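Olvera Game Nights: Progress Report to the Brerkis Fund
27 May 2019

Dear friends at the Brerkis Fund,

It hardly seems possible that we are already writing to you again, but the spring flew by and there is a good deal to tell. As you'll remember, your grant went toward a set of party games that families and neighbors can play together with almost no equipment, along with printed rule sheets that a ten-year-old could read out loud to a room full of grown-ups. We are very happy to say that both parts are well underway (and that our own living rooms have been much noisier than usual!).

Where things stand

The first rule booklet is finished. It covers the acting games, the drawing games and the word games, and each one fits on a single page. We had hoped to include relay games as well, but when we tried them in the Olvera hall in April the instructions confused people, and three different teams ended up playing three different games. Everyone had a lovely time, but the sheet clearly needs rewriting, so we have moved it to the second booklet.

We printed 3023 copies against the 3000 we promised you, the extra ones being the printer's overrun, which they kindly let us keep. Of these, 716 have gone out so far, mostly to libraries, after-school clubs and the two senior centers that asked for large type. The rest are boxed and waiting for the summer programs to start.

What we have learned from players

The biggest surprise has been how much people like Nelix, the guessing game we nearly dropped last winter. One player gives clues using only the names of foods, and the team has to work out a place, a movie or a person everybody knows. It sounds silly on paper, and it is, but shy players seem to find it much easier than standing up to act. Grandparents are very good at it. We have since made the rounds shorter, because the old ones dragged once a team got stuck, and we now let teams pass 2 times in a game.

Cadix, our drawing game, needs more work. The scoring is too fussy, and most groups simply stopped keeping score halfway through. We are trying a version with no points at all, where the finished drawings get passed around the table at the end and everybody tells the story of theirs. So far the younger children prefer it and the teenagers complain, which is about what we expected.

Picture cards

Work has also started on the picture cards for Nelix, so that children who can't read yet can draw a card and join in. We want plain backgrounds and everyday things from the kitchen and the dinner table, with nothing too hard to name.

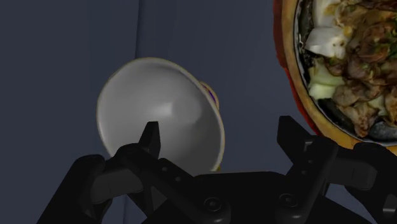
White bowl and a dish of food on dark blue, computer-rendered.

Coming up

Over the summer we will finish the rest of the cards, rewrite the relay sheet and try both with the after-school clubs before anything goes to print. Spending is in line with the budget you approved, except for postage, which ran higher than we planned. We'd like to move a little over from the hall rental line to cover it, if that is all right with you, and the figures are on the attached sheet.

Thank you again for your patience and your kind notes along the way. If any of you would like to come and play a round or two, please let us know and we'll save you a chair.

With warm wishes,
The Olvera Game Nights team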